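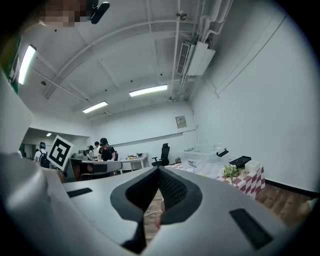

Slide 1 — Hello, and look up

Thanks for coming! I'm going to spend 19 minutes on the part of a room most of us forget about, the ceiling. (Wait for people to look up. They always do, and it's my favorite part.)

Say where this comes from: the Nivaris rooms, which we painted white in August. Walls, beams, the lot. 11 rooms, 275 square feet for the biggest one.

Slide 2 — Beams and conduits

Big question at the start was whether to box everything in. I love that we didn't! Deep beams give a plain white room some shape, and exposed conduits are so much easier to get at when you need to add a light. Paint them the same white as the ceiling and your eye slides right over them.

Pause for the Flanel story if there's time — the one with the false ceiling and the lost ladder.

Slide 3 — Long lights

Fluorescent fixtures get a bad name. Hang them high on a white ceiling and the whole room wakes up. Ask for a show of hands: who works under long tubes now? Who likes it? Then talk about the doorway problem. A bright room beside a dim one feels odd when you walk through, and a small round light on the far side helps more than you'd think.

Slide 4 — Pipes and air conditioning

Keep the pipes together in one bundle, up in a corner if you can. Espiritu let theirs wander across 2 walls and regretted it. Mention filter access on the AC unit, people always ask.

Slide 5 — Leave the walls alone

One small framed notice is plenty. Go plain for a month, then see what you miss.

Questions. Paint samples from the Nindo job are on the side table — please take some!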